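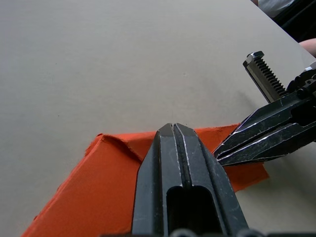
4. Setting up a talk with film and audio clips

Use this section when a speaker at the Gornley will be playing film or audio during a talk, or when a DJ set follows the talk in the same room. For talks with slides only, go to section 5.

Before you start

You will need the speaker's clip files, the running order, a copy of the cue sheet (appendix B) and the key to the projection cabinet. Ask for clips as separate files. Speakers sometimes send one long file with gaps in it, and these are hard to cue if the talk runs slow.

Note: The Mumance player does not read discs. If the speaker brings a disc, copy the clips to the house laptop before the doors open.

Loading the clips

1. Switch on the projector and leave it for 4 minutes before sending a picture to it.

2. Switch on the Mumance player. Wait until the main menu shows.

3. Insert the speaker's drive in the left-hand port. The right-hand port is for the house playlist and should stay as it is.

4. Press IMPORT and choose the files on the cue sheet. Do not import the whole drive.

5. Rename each clip with its cue number first, then a short title - for example, "03 village dance" or "07 radio extract."

6. Put the clips in running order and press SAVE AS SHOW.

7. Play the first few seconds and the last few seconds of every clip. Check that each one stops on black and does not run into the next.

Caution: AUTO NEXT is on by default. Turn it off for talks. If it is left on, the next clip will start while the speaker is still talking.

Setting the sound levels

Old recordings vary a lot in volume. Set the level for each clip on its own.

1. Turn on the amplifiers last, after the mixer and the player.

2. Set the speaker's microphone first. Ask the speaker to read a paragraph aloud at the lectern while you stand in the back row.

3. Play the loudest clip and bring the clip fader up until it sits a little above the speaking voice.

4. Play the quietest clip. If it can't be heard clearly from the back row, raise it with the TRIM setting in the show file and leave the fader alone.

5. Write the fader position on the cue sheet.

Note: Mono transfers may come out of one side only. Select the clip, open AUDIO and choose MONO TO BOTH.

During the talk

Keep the house lights at the half setting so that people can take notes. Bring them down only for clips marked D on the cue sheet. Mute the lectern microphone during clips and open it again as the clip ends. For the discussion, bring up the two handheld microphones and close the show file.

Changing over to the DJ

1. Mute all channels.

2. Connect the DJ mixer to the Nuvdale box at the side of the stage, inputs 7 and 8.

3. Unmute those two channels only, with the faders down.

4. Bring the level up slowly once the DJ has a record playing.

Caution: Never plug or unplug turntables with the amplifiers live and the faders up.

If the player freezes during a clip, hold the STOP key until the screen goes dark, then restart it and reopen the show. Report any fault to Awuor Temba on extension 83. For lost or damaged clip files, call Silviu Grecu on extension 645.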